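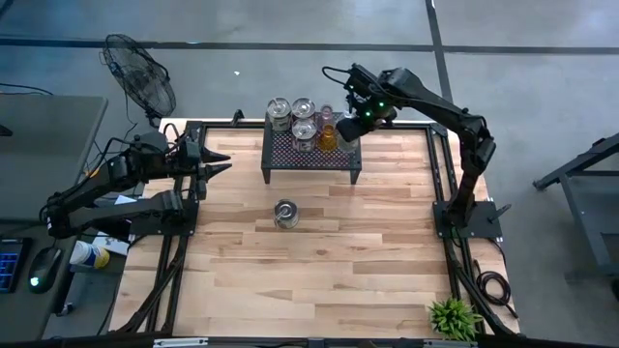
Freight on the Arkley timber line has been cut so often this year that some customers have gone back to trucks for good, one sawmill operator told the regional transport hearing on Wednesday, adding that a timetable nobody can rely on is worse than a slow one.

The hearing is considering an application by Jarik, which holds the track lease, to lower the axle load limit on the southern section from August. The company says 581 sleepers between Arkley and the Trumano siding are past their service life and that the present limit cannot be kept without full replacement.

Under the proposal, loaded log wagons would run at reduced weight and trains would be shortened. Jarik puts the loss at 300 tonnes a week. Mills at the Trumano end dispute the figure and say it leaves out sawn hardwood, which moves on a separate contract.

Ortuño, the haulage firm that runs most of the services, did not oppose the lower limit but asked for a fixed end date. Its submission notes that a temporary speed restriction on the same section — imposed after washouts near the second culvert — is still in force.

The line carried 3,480 loaded wagons last financial year. Jarik's lease requires it to keep the track open to freight while annual traffic stays above 2,000 wagons, and several submissions asked whether a lighter limit would change how that threshold is measured. The company said it would answer in writing.

Written submissions remain open until the end of the month. The existing axle load limit applies until a decision is published.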